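3. Señales pequeñas sobre fondos oscuros en salas de espera y mostradores

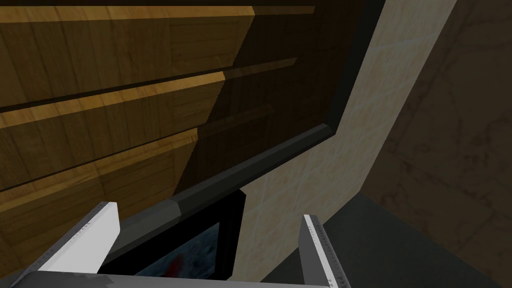 Última modificación de esta página: septiembre

Figura 1. Escena generada por ordenador: superficie azul oscuro moteada, con marco negro, y una pequeña mancha roja difusa.

3.1. Planteamiento

Los estudios sobre legibilidad en espacios públicos se han ocupado sobre todo del texto: tamaño de letra, interlineado, contraste con el fondo. Las marcas de color sin texto han recibido menos atención, a pesar de que muchos servicios municipales dependen de ellas para indicar que un turno ha avanzado, que una ventanilla está cerrada o que un expediente requiere un documento adicional. La sección anterior describió el marco normativo del municipio de Brallero; en la presente se exponen el procedimiento y los resultados del trabajo de campo realizado en sus dos oficinas de atención ciudadana, Escobedo y Grala.

El caso de una marca roja de bordes poco definidos sobre un azul oscuro irregular (figura 1) reúne dos dificultades conocidas. La primera es la escasa diferencia de luminancia entre ambos colores, que obliga al observador a apoyarse en el tono. La segunda es la textura del fondo, cuyas variaciones locales pueden ocultar una señal de pequeño tamaño. Ninguna de las dos impide por sí misma la detección, pero su combinación alarga el tiempo de búsqueda, en particular entre las personas mayores y entre quienes presentan alguna alteración en la visión del color.

3.2. Participantes y procedimiento

Participaron 664 personas usuarias de las dos oficinas, todas ellas mayores de edad. La captación se hizo en la propia sala de espera, durante el horario de mañana, y se excluyó a quienes declararon haber colaborado en la fase piloto. Bereket Lemma coordinó las sesiones de Escobedo y Ayantu Nigatu las de Grala, con un mismo guion de instrucciones leído en voz alta.

Cada participante observó una serie de 40 láminas impresas. La mitad contenía una marca de color y la otra mitad no contenía ninguna; el orden se sorteó para cada sesión. La tarea consistía en indicar si había marca y, en caso afirmativo, en qué zona de la lámina se encontraba. Se combinaron cuatro fondos (gris claro, gris oscuro, azul liso y azul texturado) con marcas rojas, amarillas y blancas. La iluminación fue la ordinaria de cada sala, decisión que se tomó tras la fase piloto: los resultados obtenidos en un local oscurecido apenas guardaban relación con las quejas recogidas en los mostradores.

Al terminar, los participantes respondieron el cuestionario Vondura, que recoge la dificultad percibida, la confianza en la propia respuesta y los hábitos de uso de los servicios presenciales. El cuestionario se administró en papel y admitía respuestas en blanco - opción poco utilizada, salvo en las preguntas relativas a la salud visual.

3.3. Resultados

Las marcas blancas y amarillas se detectaron con facilidad sobre los fondos oscuros, con diferencias mínimas entre las dos oficinas. La marca roja se comportó de otro modo. Sobre gris claro alcanzó una detección comparable a la de las demás; sobre azul liso el tiempo de respuesta aumentó, y sobre azul texturado se concentraron tanto las omisiones como los errores de localización. El efecto se mantuvo al separar los grupos de edad, si bien fue más acusado en el de mayores de 65 años.

Las respuestas al cuestionario no siguieron siempre el mismo patrón que las medidas de ejecución. Una parte de los participantes con peor rendimiento en el fondo azul texturado calificó la tarea de sencilla. Entre los usuarios de Grala esta discrepancia fue más frecuente, lo que podría guardar relación con la luz lateral que recibe la sala a primera hora. Los datos disponibles no permiten separar este factor de la composición por edades de cada oficina.

3.4. Discusión

Los resultados concuerdan con la recomendación general de no confiar al color la transmisión exclusiva de un aviso. En los mostradores estudiados, el rojo se eligió por su asociación habitual con la urgencia, sin que conste una comprobación previa sobre el fondo definitivo. Un contorno claro alrededor de la marca, o su sustitución por una forma reconocible, resolvería buena parte de los casos de omisión sin necesidad de renovar la señalización completa.

Conviene señalar algunas limitaciones. Las láminas impresas no reproducen el brillo de una superficie emisora, y los tiempos se registraron con cronómetro manual. Además, quien acude a una oficina no busca una marca de color de forma deliberada: espera, conversa o revisa sus papeles, y la señal debe llamar su atención en esas condiciones. Es razonable suponer que las cifras de detección obtenidas son más favorables que las del uso cotidiano.

El análisis por tipo de trámite se presenta en la sección 4, junto con la propuesta de revisión de los avisos de ventanilla remitida a ambas oficinas.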